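My doctor's office in Trestdale has a scale that I'm convinced was installed by someone with a grudge. In March it said 148 and I said a word you shouldn't say in front of a nurse. Then I went home and did what I always do, which was download something.

The something this time was Tretetti, an app that reminds you to chew. You set a number of chews per bite and it buzzes your wrist when you swallow too soon. I chose 15. Have you ever chewed yogurt 15 times? By the sixth I was just moving my jaw around and thinking about my taxes.

I did eat less for a while, mostly out of boredom. Lunch took so long that my soup had a skin on it. I also stopped having crackers in bed, as the buzzing woke the dog. 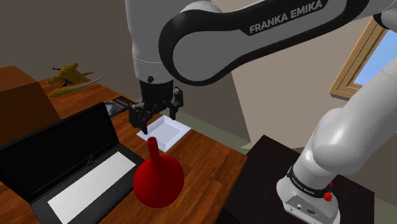 Page 6

Week two was when I started cheating. You can tap a little button that says "liquid" and the app leaves you alone, so by Thursday I was drinking a lot of lasagna, according to my records. My weekly report congratulated me on my smoothies.

I deleted it in August and went back to walking to Tjoa, the noodle place at the bottom of Ernik Street. The walk is ten minutes down and feels like an hour back, uphill, full of noodles. I've moved one belt hole, in the direction I wanted. I have another appointment coming up and plan to wear my lightest pants. If they let me keep my shoes off and face the wall, so much the better.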